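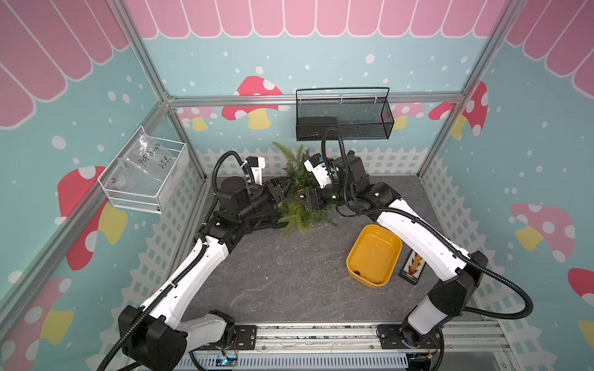 인조 식물 관리, 해본 적 없어도 지원할 수 있나요?
경험은 필요 없고, 잎을 하나씩 만지는 일을 지루해하지 않는 분이면 됩니다.

안녕하세요, 소품 대여실 Fikodik에서 조화와 인조 잎을 맡고 있는 Kai Baumgart예요. 여름 대여 철을 앞두고 저랑 같이 일할 단기 근무자를 찾고 있어요. 저희는 어린이 공연장이나 작은 전시장, 동네 가게 진열창에 들어가는 장식 소품을 빌려주는 곳인데요, 요즘 제일 많이 나가는 게 동화 속 정원 분위기예요. 빨간 바탕에 흰 점이 박힌 커다란 버섯, 하얀 울타리 그림, 분홍색 물결 차양, 그리고 그 앞에 놓는 초록 고사리 모양 인조 식물! 저는 이 조합을 정말 좋아해요. 배경이 평면이어도 잎이 풍성하게 퍼져 있으면 갑자기 마당 같아지거든요.

문제는 잎이에요. 대여 한 번 다녀오면 눌리고 꼬이고, 잎 사이에 별게 다 끼어서 돌아와요. 작은 장난감 조각, 머리핀, 사탕 껍질까지 나왔어요(작년 12월에는 누구 건지 모를 열쇠도 나왔고요). 그걸 헤쳐서 꺼내고, 줄기를 다시 벌려 모양을 잡고, 다음 손님에게 보낼 수 있게 만드는 게 이번 일입니다.

하시게 될 일
- 반납된 인조 식물의 잎 사이를 벌려 끼어 있는 물건 찾기
- 찾은 물건은 트레이에 따로 모으고 반납 건 번호 적기
- 눌린 잎 펴기, 먼지 털기, 빠진 줄기 다시 꽂기
- 철망 바구니에 소모품 채우기, 비닐봉지에 손글씨로 날짜 표시하기
- 같이 들어온 보드게임 소품의 말과 판 상태 확인하기
- 배경 그림판에 긁힌 자국이 있으면 저한테 알려주기

이런 분이면 좋겠어요
만 18세 이상이고, 작은 물건을 오래 들여다봐도 괜찮은 분. 손이 빠를 필요는 없어요. 급하게 당기면 잎이 줄기째 빠져서 오히려 일이 늘어요. 글씨는 남이 알아볼 정도면 됩니다. 제 글씨도 썩 좋지는 않아서 큰소리칠 처지는 아니에요. 먼지에 민감하신 분은 지원할 때 미리 적어 주세요. 마스크랑 얇은 장갑은 저희가 드려요.

근무 조건
모집 인원은 세 명, 근무 기간은 14일이고 하루 네 시간씩이에요. 오전반과 오후반 중에 고르시면 되는데, 오후반이 반납 물량은 더 많습니다. 이번에 손볼 인조 식물이 모두 80개라서 기간 안에 충분히 끝낼 수 있을 거예요. 시급은 면담 때 서면으로 안내해 드리고, 교통비는 따로 드립니다. 간식은 제가 사는데 취향이 좀 치우쳐 있어요(쌀과자 많음).

첫날은 Stojan Vasić 님이 소품실 안내를 해드려요. 어느 선반에 뭐가 있는지는 저보다 훨씬 잘 아세요. 근무표와 급여 관련해서는 Manikandan Devadiga 님께 물어보시면 됩니다.

지원 방법
이름, 연락처, 원하는 시간대, 그리고 손으로 꼼지락거리며 했던 일 하나를 짧게 적어서 Fikodik 홈페이지 문의란에 남겨 주세요. 뜨개질도 좋고 모형 조립도 좋고 동생 머리 땋아준 이야기도 좋아요. 이력서는 안 보내셔도 돼요. 제목에는 '잎 정리 지원'이라고 써 주시면 제가 빨리 찾을 수 있어요.

마감은 6월 26일이고, 면담은 소품실에서 차 한잔하면서 짧게 할게요. 오실 때 편한 신발 신고 오세요. 건물 입구는 주차장 쪽 문이고, 벨은 두 번 눌러 주세요. 안쪽에서는 한 번 누른 소리가 잘 안 들립니다.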